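**Re: Is the Plandalis countertop oven worth it for one person?**

**rommont_rd** -- Nov 19, 2018
Landlord won't fix the big oven until spring so I'm looking at the Plandalis. Box says it "cooks 2x faster than a full size oven." Anyone tested that?

**gridley44**
Faster at what? My guess is they timed the preheat and left the cooking out. A small box heats up quick, sure. A chicken thigh doesn't care what size the box is.

**L. Trajkovski**
I've had the Vincze one since October and I disagree with gridley. Frozen fries are done in 15 minutes, and the big oven took a lot longer if you count waiting for it to get hot. Which I do, because I'm hungry.
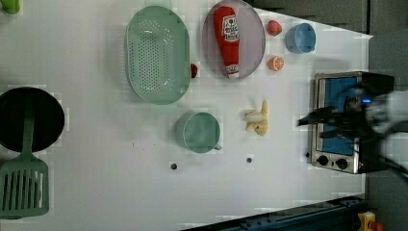

The other thing is counter space. I gave up my dish rack corner for it and I don't miss it. Mine gets used every day, the rack never did much.

**gridley44**
So you're agreeing with me, it's the preheat.

**L. Trajkovski**
I'm saying preheat counts. You said it was a trick.

**pell_mell**
The Plandalis page has 1,529 reviews and I read maybe four screens of them. Half say "arrived on time, haven't used it yet," five stars. I wouldn't lean on that score at all.

Also check the wattage. Our place is old wiring and anything big plus the kettle trips the breaker.

**rommont_rd**
Old wiring here too. Ugh. What about the Ullano? Cheaper, and they say the door is good for 2,000 openings.

**gridley44**
Good according to who? And that's not a lot of openings if you use it every day like Lumturie does. Buy a used one of anything and keep the difference.

**pell_mell**
Used is fine but look at the crumb tray first. If it's welded on with old cheese, walk away.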